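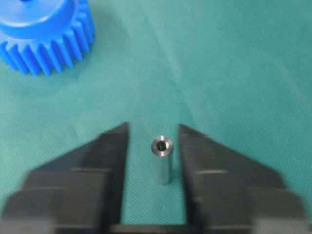
Right, settle in, because I finally sat down this afternoon and made a start on the gear train for the clock, and I have thoughts. Many of them are about spacers. You've been warned!

For anyone new around here: I'm building a big wall clock out of bright plastic gears for my niece's classroom. The kids want to see everything turning, so no case and no face covering up the good bits, just gears in loud colours and two hands on the front.

The gears are the cobalt blue ones from the Julto education range, which I bought secondhand in a shoebox from a retired maths teacher (lovely woman, sent me home with lemons). They're plain spur gears, straight teeth, with a raised hub in the middle. I do love that blue. It's the colour of every good bucket I owned as a kid.

What the shoebox didn't have was spacers. If you've never built anything like this, a spacer is a little metal tube that slides onto the shaft and keeps one gear from rubbing on its neighbour. Boring little thing, and the whole clock depends on it.

My first go was with cut-up drinking straws. I'm not proud. They squashed the moment I tightened anything, and the second wheel started leaning over like it was trying to hear the neighbours' telly.

Second go was a stack of washers, which did work for a bit, but a stack of washers is never quite square and you can hear it. Tick, scrape, tick, scrape. My partner asked very politely whether it was meant to do that.

So I gave in and ordered proper machined ones from Kuzmenko. 38 dollars with postage, and I grumbled about it for a week, and then they arrived and I went completely quiet. They are so nicely made. Smooth straight sides, a clean round hole, and a tiny bevel around the rim of the hole that catches the light like a ring.

That bevel is called a chamfer, by the way, and it's my favourite part. It takes the sharp corner off so the shaft finds its way in without catching. When you're trying to thread a shaft through a gear, then a spacer, then another gear, with only the two hands you were issued, you become very grateful for a chamfer.

A word on the green cloth, as a few of you asked last time. It's the leftover from when Mum re-covered her card table, and I wouldn't lay small parts out on anything else now. Metal bits don't skate off across it, they don't ping when you put them down, and the silver shows up beautifully against the green. The blue does too, for that matter.

It does crease, and I do mean to iron it. I have meant to iron it since December.

I stand the spacers on end when I put them down. I picked this up from Miroslava Ostapchuk, who taught the clock repair evening class I did years ago, and she was quite fierce about it. A tube on its side is a tube on its way to the floor, she'd say, and then she'd look directly at me.

She also made us lay out one gear and one spacer at a time, next to each other, and check the pair before touching the next lot. I used to think this was fussy. Then I built a whole train in one go with a spacer missing near the back and had to take the lot apart again, so now I am fussy too and I tell everybody.

The check itself is dead simple. Gear onto the shaft, spacer up against the hub, give it a spin with a fingertip. You want it to turn freely and sit flat against the end of the spacer. If it wobbles, pull it off and look for a bit of moulding flash around the bore. A few gentle turns with a fine file and it's usually sorted.

Please don't oil plastic gears with whatever's in the shed! I did that to the first set and they picked up every bit of fluff in the house. I use a dry lubricant from Stamine, the smallest dab on the shaft and none on the teeth. A 30 gram tube has lasted me so long that the label's worn away.

Someone's going to ask about ratios, so: the pair that does the final step down is giving me grief. I worked it out on the back of an envelope and was very pleased with myself, and then realised I'd counted one of the gears wrong, and the clock would have gained 70 minutes a day. The kids would've loved it, especially near home time.

I've recounted with a dot of nail polish on the starting tooth, which is the only way I can do it without losing my place when the kettle goes.

The frame is going to be birch ply, 300 millimetres across, and I'm still going back and forth on whether to paint it. My niece says yellow. I'd been thinking of leaving it plain so the blue gets to do the talking, but she's the client, and she has already told the class it's yellow.

Next job is drilling the back plate, and I'd like a second opinion before I commit. If any of you have used the Skirnusero drill guide on thin ply, does it hold square, or does it creep when you lean on it? I've read reviews saying both and I only have the one piece of birch.

Right, kettle's on, and then I'm going back to do the next pair. I'll post again once the back plate's drilled, and if it goes badly I'll post then too, probably at greater length.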